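Dilek llegó a Olten a las siete y encontró la tapa sobre la mesa de acero. Gris oscura, grande, con los puntos en relieve que su padre repasaba con el dedo antes de dar por buena una pieza. Él había revisado 3.244 en aquel taller y las apuntaba en una libreta. 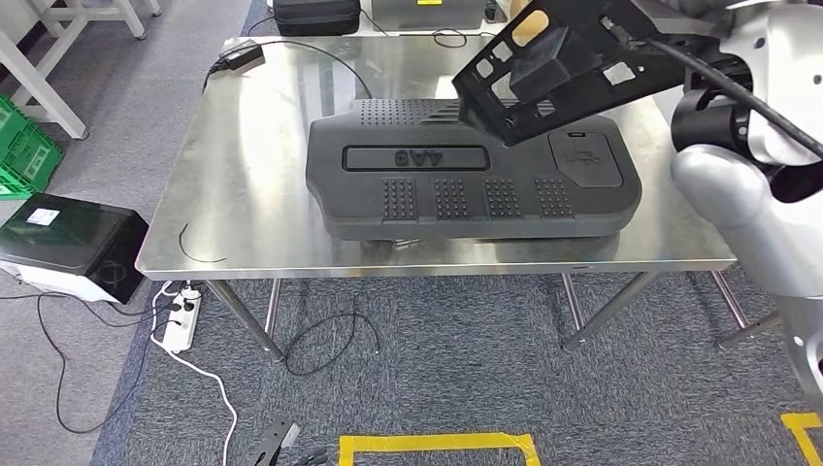 Vidar Ljungberg

Buscó el 6A7 en el panel hundido y tuvo que ladear la cabeza para leerlo. En la libreta, la última línea decía lo mismo, con fecha de marzo y sin firma.

- ¿La damos por buena? - preguntó Cosimo desde la puerta.

Dilek pasó el dedo por los puntos, fila a fila. Después pidió un bolígrafo.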